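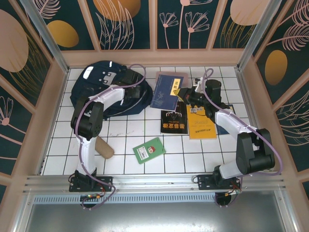 Florkier D2 Two-Arm Tabletop Cell
Setup, care and service information

Product no. 112-D2
Sold and supported by Dornow

Overview

The Florkier D2 is an enclosed bench cell with two arms on a common front rail. It is supplied for handling work on mixed small goods: books, bags, boxes, soft items. The arms share one work floor and can reach the same items from the left and right. Both are driven from a single controller in the base cabinet.

The cell ships assembled except for the grippers and the external cable loops. Allow half a working day for first setup. One person can do everything on this page except lifting the arms onto the rail, which takes two.

What is in the delivery

Enclosure with three walls, aluminum uprights and tiled floor
Front rail with clamp bases, 2
Arms, left and right
Grippers, 2
Cable sets, purple jacket, 2
Interface boards for the arm bases
Wall panel set (plain or patterned, see Options)
Tool roll with hex keys, torque driver and feeler gauge
Spare clamp screws and cable ties

The base cabinet and the controller are packed separately and may arrive on a different pallet.

Placing the cell

Stand the cell on a level floor. Check the level on the tiles as well as on the cabinet, front to back and side to side. Leave 700 mm clear in front of the rail for service access. The perforated vent strip under the rail is the air inlet for the controller compartment and must stay open along its full length. Do not tape labels over it.

Connect to a grounded outlet on its own circuit. Do not share the circuit with a compressor.

Mounting the arms

1. Loosen both clamp screws on each base until the jaw slides freely on the rail.
2. Set the left base first, on the scale mark L. Tighten by hand.
3. Set the right base on the scale mark R. Tighten by hand.
4. Check with the feeler gauge that each base sits flat on the rail. If the gauge enters at any corner, take the base off and wipe the rail.
5. Tighten the clamp screws with the torque driver, alternating between the two.
6. Remove the red transport pins from the shoulder joints. Keep them. The arms must not be shipped or carried without them.

Moving a base along the rail by any amount makes the stored positions invalid. Run the two-arm alignment again before using old programs.

Routing the cables

The purple cable runs outside the links, from the base to the gripper, with a free loop over the last section. The loop is needed for wrist rotation. Do not pull it tight or tie it flat against the link.

Fix the cable at the tie points only. With the arm fully extended, the loop should still give when pressed with a finger. With the arm folded, it should not hang low enough to touch items on the floor. If it does, shorten it at the elbow tie point and leave the gripper end alone.

The connectors at the arm bases are exposed for service. Switch off at the cabinet before touching the boards or the small wires there. Plug the red wire before the yellow wire. Both connectors are keyed, and neither should need force.

Two-arm alignment

Clear the floor of all items. Start the alignment routine from the controller menu. Each arm touches the reference point at its own side, then the shared point in the middle. The routine ends with a difference value for the shared point. Values up to 2 mm are accepted. Above that, check the clamp screws and the gripper mounting screws and repeat.

If the value stays high after the second attempt, the cause is usually a base that is not seated on the rail. Worn shoulder joints give a value that changes from run to run. A badly seated base gives the same wrong value each time.

Loading the floor

Items may be laid flat, stacked or overlapped. Keep loose straps clear of the arm bases and the rail. Bags should be placed with straps toward the rear wall. Round items can roll toward the rail when pushed and should be kept away from the lower links until the arms are in the start position.

Barcode stickers and glossy covers do not affect the grippers, but dust from paper goods does. See the next section.

Routine care

Daily: wipe the tiles with a damp cloth. Look at both cable loops for rubbing. Check the gripper pads for paper dust and wipe them dry.

Weekly: vacuum the vent strip from the outside. Check the clamp screws. Run the alignment routine and note the value.

Every 3000 operating hours: replace the gripper pads and both cable sets. Replace the cables as a pair even when one looks sound. Have the shoulder joints checked for play.

Do not use alcohol or solvent on the wall panels. The print comes off. Water with a little dish soap is enough.

Faults

Arm stops during a reach, no message: cable loop caught on an item or on the gripper. Switch off, free the loop, restart.

Arm sags when switched off: joint brake worn. Stop using the arm and contact service.

Gripper opens but does not close: connector at the arm base loose, or pad screw backed out into the travel path.

One arm missing at startup: check the yellow wire at that base, then the fuse on the interface board. Replace the fuse only with the same rating.

Controller too hot: vent strip blocked, or cabinet placed against a heater.

Both arms reach the same point and stop: normal. The collision guard holds both arms until one is moved back from the menu.

Options

Wall panels are exchanged from the front by removing the inner strips. Plain and patterned sets fit the same uprights. After changing panels on a cell with vision software, repeat the background setup.

The So sensor kit fits the existing uprights and needs no drilling. It is ordered separately and has its own manual.

Spare parts

Gripper pad set, one arm: 112-14
Cable set, purple, one arm: 112-20
Interface board: 112-31
Fuse pack: 112-32
Clamp screw set: 112-40
Rail, front: 112-41
Transport pins: 112-45

Service

Repairs to joints and brakes are done at the Dornow workshop in Fandemcombe. Send the complete arm with transport pins fitted and the gripper removed. Include the last alignment value and the operating hours from the controller menu. The workshop is closed for inventory in the first half of May; spare parts orders are still shipped during that time.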